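Skikari fixtures – README

I keep the schedule for our college football sim league here. The file has 393 games over 28 seasons, one row each, with home team, away team, kickoff and score. Kirden and Gratthorpe still haven't settled their September opener, so that row says TBD!

Red walls in the first, second and fourth, a cabinet door in the third:
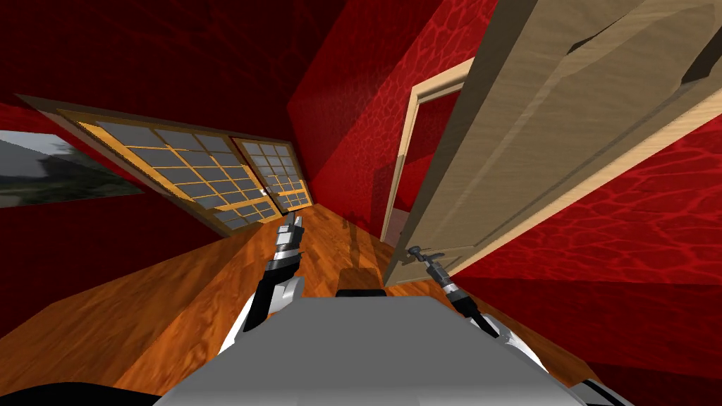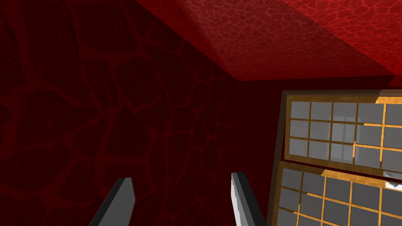
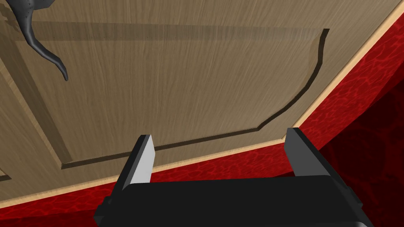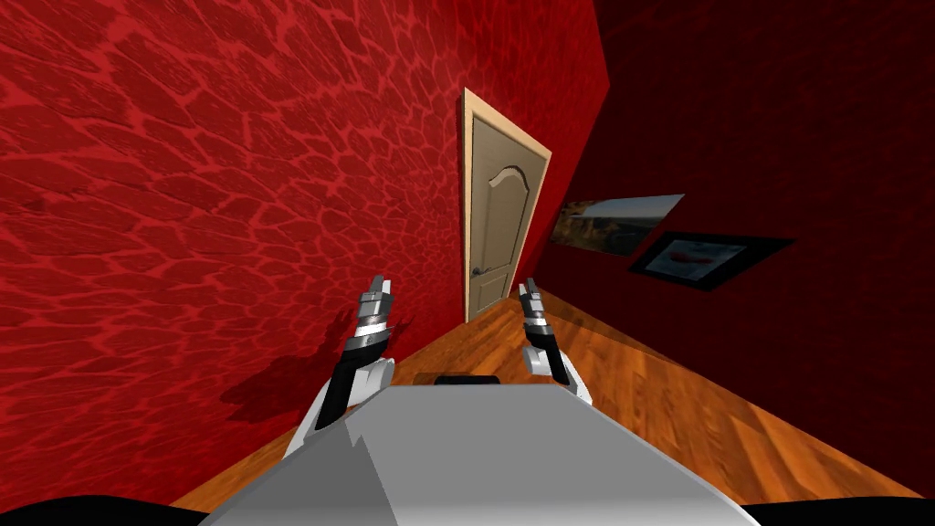 Seidel's road games are in a separate tab – I'll merge them in May.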